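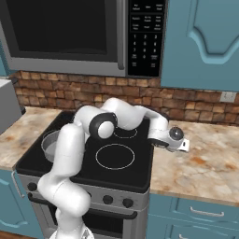 Slip-cast espresso cups with a celadon glaze: who else is doing these?

kilnside_jo
I finally got a cup out of the kiln that I love and I have to tell someone! It's a small espresso cup, slip-cast porcelain, very thin wall, with a pale green celadon that pools at the foot and goes nearly white at the rim. I took a weekend class with Princess Marquez in June (she has the studio upstairs at Milau) and she got me hooked on casting after years of throwing. I'd always thought molds were kind of cheating. I've changed my mind completely.

My question is about the rim. I fire to cone 6 and I'd say one cup in four goes oval on me. The cups look fine going in. Is anybody else casting this thin, and how do you keep them round?

mudroomdan
Welcome to porcelain, it remembers everything. If you squeeze the cup a hair when you take it out of the mold, you can push it back to round and it'll still go oval in the glaze fire. Leave it in the mold longer. I wait until it has pulled away from the plaster all the way around and then I tip it into my palm, no fingers on the rim at all.

terra_and_tea
Ooh, love a thin celadon. What's your casting time? I was pouring out way too early at first and my walls were like eggshell. Pretty, but they slumped.

kilnside_jo
Nine minutes with the Plenura slip, in a fairly dry mold. The second cast of the day I give eleven. Dan, I am 100% guilty of squeezing. I pinch the rim to get a grip on it every single time, so that could be the whole story right there.

Bañez_bowls
I'm going to disagree a little with Dan. Handling matters, sure, but I think most ovals come from the bisque. Try firing them rim to rim, two cups stacked mouth to mouth. They hold each other round. I did 59 cups that way for a cafe order and tossed 2.

mudroomdan
Rim to rim is fine for bisque, but she's going to cone 6 after that, and you can't stack glazed cups. If the memory is in the clay it comes back at the top temperature. I've seen it plenty of times.

Bañez_bowls
And I've got a shelf of round cups! Could be our clay bodies are different. Mine isn't nearly as glassy as the Plenura.

terra_and_tea
You could both be right. Jo, do half and half. Same mold, same slip, half bisqued in pairs and half standing up, and scratch a mark on the foot so you know which is which.

kilnside_jo
Doing it! I have enough slip for a dozen or so. While I have you all, has anyone put a clear liner inside a celadon cup? I like how coffee looks against white but I'm scared of the line where they meet.

glazegremlin
Yes, and please try it, it's gorgeous. Pour the liner first, wipe the lip with a damp sponge, then dip the outside upside down and stop just short of the edge. Where they overlap you get this soft blue-green band. Mine is the Cilis clear. Thin it more than the bag tells you to.

mudroomdan
Not a fan of that one, it crazed on me. Little cracks all over after a month.

glazegremlin
On porcelain? Never had that on mine. What were you cooling at?

mudroomdan
Stoneware, now that I think of it. Okay, I withdraw half my complaint.

terra_and_tea
Ha! Jo, how big are they? I keep making my espresso cups too large and then people put tea in them.

kilnside_jo
They hold a double with a bit of room for crema. The plaster model is a good bit bigger than the finished cup, and I still can't get used to how much they shrink. I'm on test tile 316 in my glaze notebook, so you can tell where my evenings go. The next load goes in tonight around 7, half in pairs and half upright. I'll post the count once they've been through the glaze fire.

Bañez_bowls
Put the feet in the pictures too, I want to see that pooling.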